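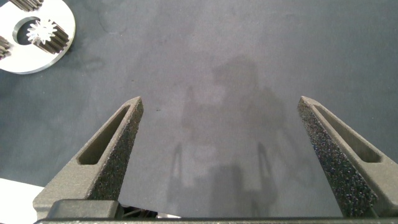 Radek Skála asks if the Pemer can stand against an outside wall in an unheated mudroom. It can, provided the room stays above freezing and the exhaust duct is insulated along its full run. The cabinet draws its supply air from the room, so a cold room means longer cycles. In a room that drops below freezing, shut the unit down and drain the condensate cup.

# Pemer Drying Cabinet

The Pemer is a free-standing, vented drying cabinet for coats, blankets, felted goods, work clothing and other textiles that should not be tumbled. Items hang or lie flat while warmed air moves up through the compartment and leaves through a duct at the top. There is no drum. The only moving parts are the fan, the damper and the door.

It is supplied by Dincombe with a left- or right-hinged door. The hinge side is set at the factory and must be stated on the order.

## Specifications

| Item | Value |
|---|---|
| Height, feet retracted | 70 inches |
| Rated load, dry weight | 18 pounds |
| Flat shelves supplied | 2 |
| Hanging rails | Folding, removable |
| Air path | Bottom to top, single pass |
| Exhaust | Top outlet, round collar |
| Control | Mechanical timer or humidity sensor |
| Housing | Powder-coated steel |
| Door seal | Replaceable, push-fit |
| Warranty | Two years, parts and labor |

The rated load refers to the dry weight of the textiles. Wet wool can weigh much more than its dry weight, and the rails are built with this in mind. The shelves are not. Spread heavy wet items over both shelves, or hang them.

## Air flow and heat

Room air enters through a screened opening in the base, passes over the heating element and is pushed into the compartment by the fan. A slotted plate spreads the air across the full width of the floor. Keep the slots clear. A sock lying on the plate will slow drying on that side of the cabinet and can cause the thermal cutout to trip.

Heat is set with a three-position switch:

- **Air.** Fan only, element off. For silk, leather trim, glued items and anything with an unknown label.
- **Low.** For wool, down and felt.
- **High.** For cotton, linen and most work clothing.

The thermostat is mounted in the supply air, below the plate. Textiles near the bottom of the compartment will be warmer than those at the top until the load is close to dry. With mixed loads, place heavy cotton low and light items high.

The thermal cutout resets by hand. The button is behind the base grille. If it trips more than once with a clean screen and an open duct, have the fan checked before further use.

## Timer and sensor modes

In timer mode the cabinet runs for the set period and then switches off. The last part of every heated cycle is run without heat so that the textiles and rails can cool.

In sensor mode the cabinet measures humidity in the outgoing air and stops when the reading levels off. This works well with loads of one kind. It works less well with a single thick item among several thin ones: the thin items dry, the outgoing air becomes drier, and the cycle ends while the thick item is still damp at the seams. Use the timer for boots, quilted coats and folded blankets.

Small loads can also end early in sensor mode. Set the sensor dial one step higher.

## Drying wool and felt flat

Knitted wool and handmade felt should be dried on the shelves. Press out the water in a towel first, shape the item by hand and lay it on the mesh without folds. Turn it once during the cycle.

Thick felt dries from the outside in. The surface can feel dry while the middle still holds water, and felt that is rolled and stored in that state will smell. Leave it on the shelf with the fan running and the heat off after the main cycle. Check by weighing, if a scale is at hand: when the weight stops falling, the piece is dry.

The mesh can leave a light pattern on soft, wet felt. A cotton sheet laid over the shelf prevents this and adds a little to the drying time. Do not use foam, rubber-backed matting or plastic film as a shelf cover. These block the air and may soften on High.

## Placement

Stand the cabinet on a hard, level floor. The front feet adjust with a wrench, the rear feet from inside the base through access holes. On carpet, place a rigid board under the full footprint so that the intake is not blocked.

Fix the cabinet to the wall with the bracket supplied. This is required in every installation, including those where the unit stands in a recess. With the door open and a wet load on the door rail, an unfixed cabinet can tip.

Leave room for the door to open fully. The shelves will not slide out past a door that is partly closed.

## Exhaust duct

Use smooth-walled metal duct where possible. Flexible metal duct is acceptable for the last connection at the collar. Plastic duct must not be used.

1. Plan the shortest route to the outside with the fewest bends.
2. Slope horizontal runs slightly toward the outside.
3. Insulate any section that passes through a cold space.
4. Fit an outside hood with a backdraft flap.
5. Seal the joints with metal foil tape. Do not use screws that project into the duct.

The duct must not be shared with a range hood, a bath fan or a fuel-burning appliance. Where outside venting is not possible, see the Grorby, which is a closed-loop cabinet with its own condenser. The Pemer cannot be converted.

## Care

Clean the intake screen monthly in normal use and weekly when drying new blankets or felt. The screen pulls forward without tools. Use a vacuum cleaner with a soft brush. If the screen is washed, let it dry fully before it is put back.

Wipe the door seal with a damp cloth. Do not use oil or silicone spray on it. A seal that has hardened at the corners should be replaced; it presses into the channel by hand, starting at the top center.

Empty the condensate cup when needed. Water in the cup during every cycle points to a cold or sagging duct.

## Accessories

**Doãn shelf.** An extra flat shelf with finer mesh. Fits the same runners as the standard shelf and has the same load limit.

**Glove and boot bar.** Clips to the lower rail. Remove it before using the lower shelf.

**Hood kit.** Wall hood, backdraft flap and collar.

**Seal set.** Door seal for one cabinet. The same part fits both hinge sides.

## Ordering and service

State the hinge side, the color and the delivery floor. Cabinets are delivered upright and must be kept upright. Steam damage, blocked ducts and use without the wall bracket are not covered by the warranty.

Questions on ducting should include a sketch of the route with lengths and bends marked. Send them to Sixten Magnusson at the Dincombe service desk. The serial number is on the plate inside the door, on the hinge side.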